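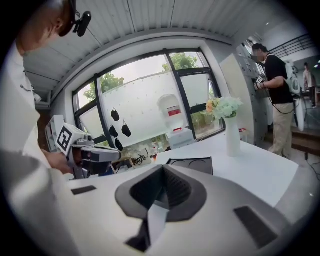 Taking a group to a robotics open day, what should we ask and what should we plan for?
Posted by Bảo Cao in Robotics & Automation > Visits and events

I run the after-school electronics club at a community center and we have been offered a place at an open day in February. The host is a company called Drevex. They collect demonstrations for training robot arms, using hand-held grippers that people operate themselves, and then they show what the arm does with the data. The invitation says there is a demonstration at 10 a.m. and a hands-on session after lunch.

There will be 16 of us, ages 13 to 17, plus two adults. Most of the kids have built a line follower or something with servos. None of them has worked with a real arm. I have never been to one of these either. The last visit I organized was to a bottling plant, where we stood behind a yellow line for an hour and could not hear the guide.

What I want to know:

Is the hands-on part worth staying for, or is it just holding the gripper for a few seconds while someone takes a photo?

How big a group can get around one table?

What should the kids read or do beforehand, if anything?

We have to leave by 3:30 p.m. because of the bus, so if one half of the day is better than the other I would like to know which.

Asger Bundgaard
Accepted by the poster

I have been to two of these days, one at Drevex and one at Stunar, and I helped at a third. Stay for the hands-on session. It is the better half.

The morning demonstration is usually an arm doing one task over and over. When I was at Drevex it was putting cups on a tray. It is interesting for the first ten minutes and then a group of teenagers will start looking at their phones. The presenter also talked for a long time about how much data they had. The number on the slide was 2,814 recordings for that one task, and I remember it mainly because one of my students asked how many of those were bad and the presenter did not have an answer ready. It led to the best conversation of the morning.

In the hands-on session each person takes a gripper in each hand and does a simple task at a table. The grippers have square black-and-white markers on them, which let the software work out where they are. People tend to grab them by the marker or put a thumb over it. Tell your kids not to cover it and they will be ahead of most adults.

Things that went wrong with my group:

They moved too fast. You have to slow down a lot more than feels natural, and pause a little before closing the jaws. Staff will say this, but nobody listens until the first recording is played back.

They looked at their own hands. The gripper tips are farther out than your fingertips, so you miss by a couple of inches. It takes three or four tries to get used to.

They crowded the table. Two people working and two watching is the most I would put at one station. With 16 you need either several stations or a rotation. Ask the host how many they will have running. If the answer is one, ask whether half your group can do something else and then swap.

There are cables on the floor at some of these places, so flat shoes and no bags near the work area. Long loose sleeves get in the way too. Roll them up.

For preparation, I would skip reading. Get two pairs of kitchen tongs per group and have them move things from one tray to another, with one person giving instructions and one person doing it. Then have them write down every step. They will find out how many steps there are in picking up a spoon. We did that for half an hour the week before and the questions on the day were much better.

For timing, if the hands-on starts at 1 p.m. you should be fine for a 3:30 bus. Ask to be in the first rotation and mention the bus when you book, then mention it again when you arrive.

One more. Check the rule on photos and recordings. The data collected in the session may be kept, and with kids under 18 you will want that in writing before you go. Stunar sent a form. At the other place I had to ask for it.

humphreys_lab

Went to one of these with my company, not Drevex. It was OK. Parking was bad and lunch was sandwiches. The arm was stopped for most of the time we were there so they could recalibrate it. I would bring snacks.

The grippers are light but your forearms do get tired if you do it for more than fifteen minutes. Nobody in our group wanted a third turn.

If your kids already know servos they should ask what is inside the gripper. The guy we had was happy to talk about it and took a spare one apart for us.

Gelunent
 
Agree with the first answer about slowing down. I disagree about skipping the reading. A one-page handout with five or six words on it (gripper, marker, calibration, latency, end effector) saves a lot of time, since presenters forget that they are using them. I made one for a ninth-grade class and they filled in the meanings during the talk. It also gave them something to do while the arm was repeating itself.

Also, ask to see a failed run. Most hosts show only the ones that work. If they are willing to move the object somewhere the arm has not seen before, you will get a failure pretty quickly, and the kids will have more to say about that than about anything else in the morning.

Comments on the accepted answer

Bảo Cao: Thank you, this helps. I wrote to them and they will have two stations, so I am splitting the group in half and sending the second half on the building tour first. Do you remember if there was somewhere to leave coats and bags?

Asger Bundgaard: At Drevex there was a rack by the front door. No lockers, so leave anything valuable on the bus. Eight per station is still a lot. I would have them trade places every five minutes and let the ones waiting keep score of drops.

Bảo Cao: Will do. The consent form came through as well, I am sending it home with them this week.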